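Building a roller chute for a bench arm, and testing it in simulation first

The Vodach bench arm, modelled in the Enby simulator with the roller chute at the gripper.

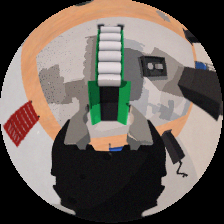
What you need

A desktop arm with a two-finger gripper, a laptop that can run Enby, and access to a 3D printer. For the chute itself you need 6 plain rollers, two side rails, two end brackets and a pair of flared panels for the lower end. I printed the rails and panels in green because that was the spool already loaded, and I kept the same colours in the model.

Step 1: Draw the chute

Start with the rollers and work outwards. Leave a thin gap between neighbours so they can turn without rubbing. The rails only have to hold the roller ends, so they can be narrow. Mine are 200 mm long. Make the lower panels a good deal wider than the rails, as these are the parts the fingers will close on, and leave an open channel down the middle.

Export each part as a separate mesh. If you export the whole chute as one piece, the rollers will be fixed solid in the simulator and you will have to come back and do this again.

Step 2: Set up the table

Load the Shokri table file, which has the wooden border and the light grey top, and place the tray to the right of the chute. Keep the clutter that comes with the file — a camera view with a few odd objects in it is closer to a real bench.

Step 3: Fix the camera

Attach the camera to the wrist, looking down past the gripper. Use the fisheye setting. It gives a round picture with black corners, and both fingers stay in view along with most of the table. Check that the gripper body does not hide the lower end of the chute.

Step 4: Add the joints

Give every roller a hinge joint along its own axis. Set the friction low to begin with. If a roller jitters when the simulation starts, its ends are overlapping the rails; shorten it slightly and reload.

Step 5: Run the grip test

Set the fingers to close on the outside of the panels, then lift and lower. I run 200 cycles at half speed and log the finger force. Stop and adjust the panel angle if the chute twists in the grip — steeper sides made this worse for me.

Step 6: Print and fit

Print the panels with 100 per cent infill. The rails can be lighter. Fit the brackets last, using the Stevar clamps if your workshop has them, and spin each roller by hand before you tighten anything.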